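Margareta Bucur bought the house in Serlow in July, and by the first frost she had learned why it was cheap. The back bedroom never got above 58 degrees. Her first heating bill was $976.

Most old houses in town lose heat the same way, through the gap where the floor meets the outside wall. Paula Grecu has sealed 114 of them since she left her job at the Wostholm mill. She starts with the baseboards, which she pries off with a flat bar and numbers on the back in pencil. The gap gets foam rod first, then caulk. 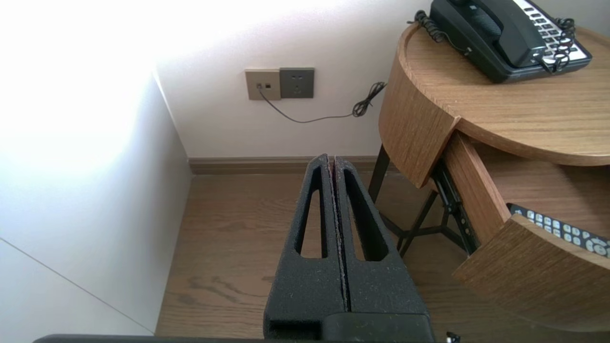 Corners take the longest. The framing there is often a solid post with no room for insulation, so Grecu seals the joint from floor to ceiling and repaints. Bucur's job took two days. Her next bill came in lower, and she has moved her desk into the back bedroom.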